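# Prollura two-arm table set

Prollura is the table set we built to find out how well a pair of arms can learn to pass soft things to each other. It began as a research rig at Brorncombe and has grown into something other labs can put together for themselves. This page covers what the set does, what we learned with it and what you need to run it.

**Page last changed: August 30, 2026**

## What it's for

Most of the handover work we had read used stiff objects. A block or a bottle keeps its shape, so the receiving arm can plan its grip well before the giving arm gets there. Cloth is a lovely, awkward thing by comparison! It droops, it folds under itself, and the corner you were aiming for may have gone by the time the fingers close.

We wanted a method that copes with that without a detailed model of the cloth. The one we ended up with is called Buzatu, and the set is built round it.

## How Buzatu works

A person steers both arms through the task while the software records joint positions, gripper opening and camera views. So far this is ordinary teaching by demonstration. The new part is what happens near the meeting point.

Buzatu splits each recording into a *reach* and a *meet*. The reach can be sloppy. During the meet, both arms are driven from one shared target placed between the two grippers, so if one side drifts the other shifts with it. The learner never has to guess where its partner will be, and we found it needs far fewer recordings as a result.

Splitting by hand was slow work (we did the whole March batch that way and wouldn't wish it on anyone). The current release finds the split from the distance between the grippers, with a slider if you disagree with it.

## Results so far

- **Teaching set:** 90 recordings of a cloth handover, all on the same table.
- **Shared target on:** the cloth was passed and held in 41 of 45 test runs.
- **Shared target off:** 28 of 45, using the same recordings and the same training time.
- **Training time:** roughly 4 hours on a single desktop graphics card.

We were delighted with that gap. The misses with the shared target on were nearly all the same kind: the receiving fingers closed on a single thin fold and it slid out. A softer fingertip should help and we're trying a few.

One caution about reading too much into the numbers. Every test run started with the cloth somewhere in the middle third of the table. Starts near the edges are harder, and we haven't tested enough of them to publish a figure.

## What's in the set

- 2 arms with clamp mounts for the table edge
- 2 grippers with rounded fingers
- Wrist cameras and one fixed camera
- Fabric sleeve for the right arm, with straps
- Cable set
- Buzatu software, with the teaching set included

The table isn't supplied. Any flat top will do if the clamps can get a firm hold on it, though we'd pick a matt finish. Glare was our biggest nuisance in the early months, and a strong overhead lamp will put long arm shadows right where the cloth is.

## Setting up the meeting point

Start with both arms parked and the software in slow mode. Bring the grippers towards each other until the fingers are almost end to end, then press *Set meet*. Do it over the part of the table you care about most, as the shared target is at its most exact close to the place where it was set. 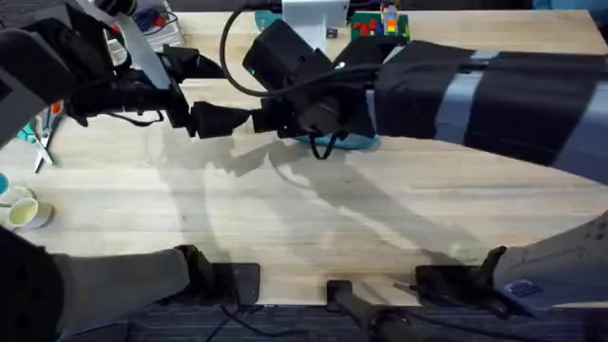 Check the cables at this stage too. The wrist cable needs a generous curve, enough for the arm to roll fully without pulling. If it goes tight in slow mode it will certainly go tight at full speed. Tie back any loop that hangs low enough to brush the cloth, because the learner will happily treat a moving cable as part of the job.

There's no need to clear the table completely. We trained with odds and ends along the sides and at the back, and the method took them in its stride. Keep the middle free and you should be fine.

## Corkach add-on

Corkach is a small extra module that replays a saved recording with the shared target drawn over the camera view. It's the quickest way to see why a run went wrong, and it has become my favourite part of the whole project. It works with recordings made before the current release, but those need converting first; run `corkach convert` on the folder and leave the originals where they are.

## Known limits

- Cloth larger than a tea towel tends to snag on the wrist.
- Left-to-right handovers are well tested. Right-to-left works, with fewer runs behind it.
- Changing the clamp positions means setting the meeting point again.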